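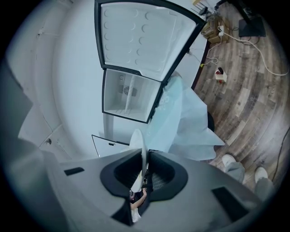
The white fridge with both doors open and the blue plastic sheet hanging down beside it.

Community fridge gets its spring clean before Tuesday reopening

By Corina Voicu

I stopped by the Jirkberg Street pantry this week thinking I'd stay for five minutes, and I ended up staying most of the afternoon (my own fault, I asked where the sponges were). The shared fridge at the back has been off limits for a few days for its April cleaning, and a lot of you have written in to ask when you can start dropping food off again. The answer is Tuesday, at 2 in the afternoon!

If you've never used it, the fridge is open to anyone in the neighborhood. You leave what you can't eat, you take what you need, and you don't sign anything. The pantry says 34 households stopped in during one week last month, a lot more than they planned for when they started out with a single shelf of canned soup.

All that traffic is hard on a refrigerator. Somebody's jar of pickle juice had tipped over in the winter and worked its way into places I didn't know a fridge had. Everything came out, the food went over to the Roman Bakery's walk-in cooler for safekeeping, and then it was warm water, baking soda and a lot of wiping. The black rubber seals around the doors are the worst part, if you ask me. You have to get a cloth right down into the folds, and every time you think you're done you find another crumb. I used an old toothbrush and I'd recommend it.

The inside of the lower half is bright white again, and I'd honestly forgotten it had a divider down the middle. The freezer on top gets a cleaning of its own, and yes, the mystery bags with no labels have been thrown out. If one of them was your famous chili, I'm sorry!

Which brings me to the new house rules, all two of them. Everything that goes in the freezer now needs a label with what it is and the day you made it. There's a roll of masking tape and a marker on the windowsill, so please put the marker back. And no more open containers, please, even if you've wrapped them in foil. Sealed lids only.

The pantry is also trying to raise $200 for a second set of shelves, so that dry goods don't have to share space with the produce crates. Rinero Hardware on the corner has a collection jar next to the register, and they've offered to sell the shelves at cost. Last I heard the jar was filling up nicely, mostly with quarters.

What they could use most on reopening day is eggs, butter, cheese and anything green. Bread they've got covered. Drop-offs run until 5, and you can come in through the side door if the front is busy. I'll be bringing two cartons of eggs and a toothbrush, just in case.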